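Andcombe publishes good-practice guide for testing kitchen robots in simulation

INDANGATE, November – Andcombe has released a guide to good practice for teams that test household robot arms in simulated kitchens before moving to real ones. The guide is free to download and covers scene setup, safety limits, record keeping and the reporting of results.

The guide was written over seven months with engineers from Quansah and the Gulurton test center. It applies to fixed and mobile arms working at counter height, near sinks, dishes, food and small appliances.

Test teams have been building kitchen scenes in simulation for years, but their reports are hard to compare. One team may call a run successful when a plate reaches the sink. Another may require that the plate arrive level and that the arm touch nothing else along the way. The guide asks teams to write down the pass conditions before the first run and to publish them with the results.

Main points in the guide:

Each task must be run at least 240 times, with the starting position of movable objects changed between runs.

Any contact between the arm and an appliance, cabinet or wall is logged, including contact that does not affect the task.

Appliances that would be hot in a real kitchen are given a keep-out zone. The zone applies to every link of the arm as well as the gripper.

Food on a plate is treated as part of the load. A run in which food leaves the plate is reported separately from a run in which the plate is dropped.

Failed runs are kept for 500 days and made available to reviewers on request.

"A lot of the trouble we see is at the elbow," said Wissam Nassar, who led the drafting work at Andcombe. "People plan carefully for the hand and then the forearm passes too close to an oven door. We wanted that written down as a requirement, with a log entry every time."

Nassar said the draft drew 678 comments during the review period. Most dealt with keep-out zones and with how much detail a scene needs before its results can be used to support a trial in a real kitchen. The final text does not set a minimum level of visual detail. It does require that counters, sinks and appliances have correct outer dimensions and that the report name any object whose weight has been estimated.

The guide is voluntary and does not replace product safety standards or local workplace rules. Gulurton will use it for its own kitchen test work. Quansah will add the log format to its simulation tools in the next release.

Comments on the first edition can be sent to the Andcombe standards desk in Indangate. A revised edition is planned after the first year of use.
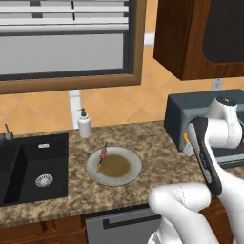 Page last changed: November, 4:10 p.m.

A simulated kitchen counter with a white robot arm in front of a toaster oven and a kebab skewer on a plate. Under the guide, the keep-out zone for the oven covers the whole arm, and the skewer and sauce count as part of the load when the plate is moved.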